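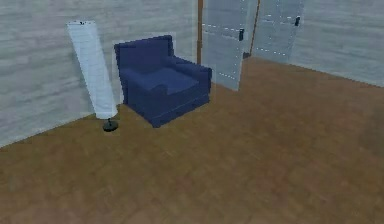

Toltach Reading Rooms: interim report to the Bednárik Fund
Prepared by Romana Říha, project manager

1. Where we are

The grant pays for a home library service for people in Toltach and the villages above it who can no longer get to the branch. We began deliveries in February. There are now 25 households on the round, and each gets a visit every second week. The bag holds up to 5 books, or talking books where print is too small.

The Trovberg side of the valley is behind. The road was closed for repairs longer than we had been told, and the diversion added so much to the afternoon run that we dropped the upper farms from it. They have been getting books by post in the meantime. Postage has come out of the contingency line.

2. Stock

We have spent 2000 on large print, mostly crime, family sagas and local history. Westerns were asked for more than we expected and we have borrowed a box from the branch until the next order. Two titles arrived with pages bound in upside down and the supplier has replaced them.

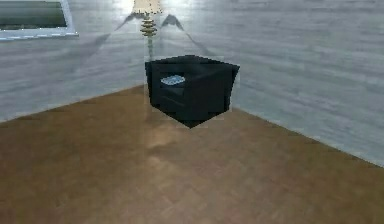
Talking books are harder. Several readers own players that will not take the newer discs, and we have asked Varkix for a price on simple players that we could lend out. Their first quote was above what we had set aside. A second is due before the end of the quarter.

3. Staffing

Oľga Trnka took over the delivery round when the first driver left. She has rewritten the route sheet so that the morning visits finish by 12.30, which leaves time to reshelve returns the same day. Her hours are as budgeted. We still need a relief driver for holidays, and the post has been advertised again with a slightly higher hourly rate.
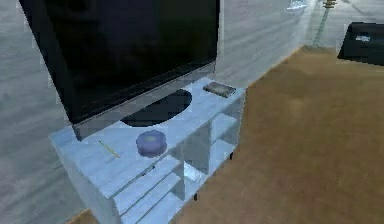
Page 2

4. Money

Spending is on plan except for postage and fuel. We are over by 500 on the two together and propose to cover it from the printing line, as the catalogue will now be shorter. We would like your agreement to this before the next claim goes in.

5. Next quarter

Restart the upper farm visits once the road is open in both directions. Settle the order for players. Send a short questionnaire out with the bags, in large print, and collect it on the following visit. The results will be in the year-end report, along with loan figures for each village.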